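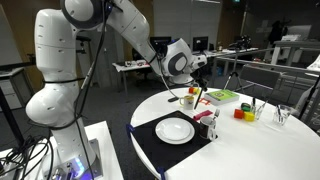

**Figure 2.** Round white table with a small white mug.

### 4.2 Table shape and length of stay

The break rooms at the Randeck and Melunska sites were furnished by the same supplier, and the rooms are close in floor area. They differ mainly in their tables. Randeck has round tables throughout. Melunska kept the long rectangular tables from its old canteen and placed them in two rows parallel to the windows. Tveit has both kinds, in separate rooms on the same corridor, and staff there can choose either one.

We received 1017 completed diary sheets over the study period. Each sheet covers one break by one employee and records the time of arrival, the time of leaving, the kind of table used, whether the person sat alone at first, and whether anyone joined them. Sheets that gave no leaving time were kept for the seating analysis but dropped from the analysis of length of stay. Breaks taken at a desk or outdoors were not part of the diary.

Employees who sat down alone at a round table were joined more often than those who sat down alone at a rectangular one. The difference was clearest in the middle of the morning, when the rooms were neither full nor quiet. At lunch it almost disappeared. Most seats were taken by then at every site, and people sat wherever there was space.
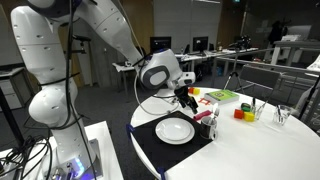 Length of stay followed a less simple pattern. People in groups of three or four stayed longer at round tables, but pairs did not. At Tveit, pairs stayed slightly longer in the room with rectangular tables, where they tended to take the end seats and face each other across the corner. Several wrote on their sheets that the end of a long table felt more private. A person sitting down at the far end of the same table was not counted as joining them, and the diary instructions said so.

The comments also point to noise as a factor. The rooms with round tables were described as louder, although the two rooms at Tveit have the same ceiling panels and floor covering. We did not measure sound levels and cannot say whether the rooms differed or whether people were reacting to the number of conversations going on near them. Employees who took calls during breaks avoided the round tables in both Tveit and Randeck.

Drinks mattered more than we had planned for. The diary had no field for food or drink, but 345 sheets mention coffee or tea in the open comment box. Breaks on these sheets were longer at all three sites and for both table shapes. The machine at Melunska is on a different floor from the break room, so some of the recorded stay there may reflect the effort of carrying a cup down the stairs. A drink field was added to the diary for the follow-up round in May.

A fourth site, Mindovden, returned only 7 sheets and was left out of the comparison. Its break room was being repainted for part of the study, and the temporary room had high counters and stools. The sheets are included in the totals above but in none of the results by table shape. Section 4.3 turns to the time of day and to the differences between departments.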